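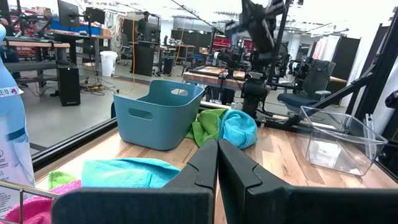 Offline mode on the Torier card reader lets a store keep taking card payments when the network is down. It has to be switched on and given limits before an outage, and the limits should reflect what a typical sale is worth. A shop that sells small household goods, such as a teal-blue plastic basket with cut-out handles, can live with a low ceiling per sale. A furniture shop can't, and will need to weigh the risk of declined cards more carefully.

What offline mode does

The reader stores each sale in encrypted form and sends it for approval once the connection returns. Until then the sale is not approved. If the bank declines it later, the store carries the loss.

Before you start

You need a manager login and reader software version 2 or later. Close out any open tickets. The Merklow back office must be connected while you change settings — changes made on the reader alone are overwritten at the next sync.

Setting the limits

1. In Merklow, open Payments, then Devices, and select the reader.
2. Turn on Store and Forward.
3. Set Maximum per sale. The default is $100.
4. Set Maximum stored total. Start with what the store could afford to lose in one afternoon.
5. Set Hold time to 2 hours. After that the reader stops taking cards until it has synced.
6. Save, then restart the reader. The offline icon should appear in gray at the top of the screen.

Testing

Unplug the network cable and turn off Wi-Fi on the reader. The icon turns orange. Run a small sale with a company card and check that the receipt reads "Pending." Reconnect. The sale should move from Stored to Sent in Merklow. Refund it when it settles.

If a sale stays in Stored, do not reset the reader. A reset erases the stored sales, and they can't be recovered. Use Send Now in the device menu first.

Print this page | E-mail this page

Comments (2)

tillside: Step 6 matters. I skipped the restart and the icon never showed up.

Umville Hardware: Does the stored total apply per reader or per store? We run two at the front counter.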